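Frozen shoulder

Frozen shoulder, also called adhesive capsulitis, is a condition in which the shoulder joint becomes painful and stiff and loses much of its range of motion. It affects the capsule, the sleeve of tissue that surrounds the joint. The capsule thickens and tightens, and bands of scar-like tissue may form inside it. Most cases get better without surgery, but recovery is slow and can take from one to three years.

Signs and symptoms

The first symptom is usually a dull ache over the outer shoulder and upper arm. Pain is often worse at night, and many people cannot sleep on the affected side. Stiffness follows. Turning the arm outward is normally the first movement to be lost, and it is lost whether the person moves the arm or someone else moves it for them. This helps doctors tell the condition apart from a rotator cuff tear, in which the arm may be weak but can often still be moved by another person.

Everyday tasks that call for reaching up or behind the back become difficult. Common complaints include trouble brushing or washing the hair, fastening a bra, putting on a coat, and getting a wallet out of a back pocket.

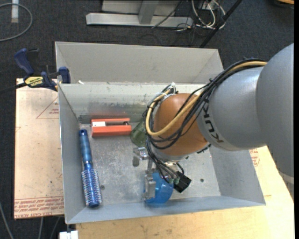
Stages

The condition is usually divided into 3 stages, which overlap. In the freezing stage, pain builds up and motion slowly shrinks. In the frozen stage, pain may ease but the stiffness stays. In the thawing stage, motion returns bit by bit. A person may not notice the change from one stage to the next.

Causes and risk factors

The exact cause is not known. Frozen shoulder is most common between the ages of 40 and 60 and is seen more often in women. People with diabetes have a clearly higher risk, and their symptoms tend to last longer. Thyroid disease is also linked to the condition. It can follow a period in which the arm is kept still, such as after a fracture, a stroke, or breast surgery.

Diagnosis

Diagnosis is based mainly on the history and a physical exam. X-rays are generally normal but are used to rule out arthritis. An MRI or ultrasound scan is not always needed and is ordered when another problem, such as a tendon tear, is suspected.

Treatment

Treatment depends on the stage. Early on, the aim is to control pain. Anti-inflammatory medicines are often tried first, and a steroid injection into the joint can give relief for several weeks. Gentle stretching within the limits of comfort is started when pain allows. Common home exercises include the pendulum swing, walking the fingers up a wall, and stretching the arm across the body. Forceful stretching in the freezing stage may make the pain worse.

If stiffness does not improve after months of care, other options are considered. Fluid can be injected to stretch the capsule. The shoulder can be moved by a surgeon while the patient is under anesthesia, or the tight tissue can be cut through small openings. Physical therapy follows all of these.

Outlook

Most people regain enough motion for daily life. Some have mild stiffness for years without being bothered by it. The same shoulder is rarely affected twice, but the other shoulder may be affected later.

Last updated: 10/30/23

Comments (3)

Viktória Fekete
The age range should mention that it can happen earlier in people with type 1 diabetes. I was 38 with the first one.

Luleo
How long before you could sleep on that side again? I'm at 12 weeks and still on my back with two pillows.

Viktória Fekete
Luleo, for me it was 26 weeks. The second shoulder was quicker.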